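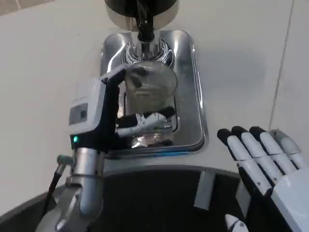 June 5, 2023

Descaling trial, continued from the January entry. Feed is Jokdale mains, unsoftened, taken from the tap by the back door after a two-minute flush. Same kettle element stock as before (Sternent, the short pattern with the brass boss). Citric acid from the new tub, the old one having caked solid over the winter.

Question left open in January: does the scale laid down at a simmer come off at the same rate as scale laid down at a full boil? The January coupons could not answer it. They had been handled with bare fingers before weighing and two had been put back in the wrong pots. Those weights are struck out and should not be used for anything.

Preparation. 12 steel coupons, degreased, rinsed in deionised water, oven dried, cooled in the desiccator, weighed. Numbers are stamped this time. Marker pen does not survive the boil and the scratched numbers held scale in the grooves, which showed up as a small but annoying weight error.

Half the coupons went in the simmer pot and half in the boil pot. Each pot holds 2,000 ml. Topped up with the same feed as the level fell, hot, so as not to knock the pot off temperature. The simmer pot needed far less topping up, so it has seen less total hardness. This means the two sets do not carry the same mass of scale and the rates have to be compared per unit of scale present at the start. I have ruled the results sheet accordingly. Please do not fill in the old sheet, it has no column for this.

Appearance before acid. Boil set: pale, rough, chalky, comes away under a fingernail at the corners. Simmer set: thinner and greyer, tighter to the metal, faint banding at the waterline. The banding follows the level changes and is probably only that.

Acid bath. 400 ml per coupon, one coupon to a beaker, no sharing. Shared baths were the other mistake in January: the acid is used up by whichever coupon has the most scale and the rest look slow. Bath at room temperature. Coupon hung on nylon line, clear of the base, long face vertical so the gas can get away. When they lie flat the bubbles sit on the underside and shield it.

Pulled every 300 seconds, dipped in deionised, blotted, dried, weighed, returned. The drying is the slow part and makes the whole run tedious. Tried wiping with acetone to speed it up and gave that up after the first coupon, as it lifted loose flakes.

Observations.

Boil set fizzed at once and strongly. Most of the loss is in the first two pulls, after which the curve flattens. Some of that early loss is mechanical: flakes were lying in the bottom of the beakers, still fizzing. Filtered these out and dried them. They need adding back before any dissolution rate is worked out. Filter papers are in the tray marked Auer, in order.

Simmer set was slow to start. Little gas at first, then a steady release from the edges inwards. No flakes in the beakers. Curve is much nearer a straight line. One coupon stalled part way with a brown film on it. Fresh acid made no difference. Might be iron, might be something off the pot. Set aside for a look under the microscope.

So the two sets do behave differently, but I would not yet put it down to temperature of deposition. Thickness differs, and so does the total feed. To separate them we want a third pot, held at a simmer but run long enough to match the boil set for weight. It will take a good while. Suggest starting it before anything else goes on that hotplate.

Balance drifted slightly during the afternoon. Check weight read high twice, then came back after the door to the corridor was shut. Draught, most likely. Affected readings are marked with a cross.

Spare feed water is in the Barkemdale carboys under the bench. The left one is last month's and has dropped a sediment, use it for rinsing glassware only.

To do:
Weigh the filter papers.
Order nylon line, nearly out.
Titrate the spent acid from both sets.
Recheck hardness of the feed, same tap, same flush.
Third pot.
Find the lid for the large desiccator. The one on it now does not seal and the silica gel has gone pink again.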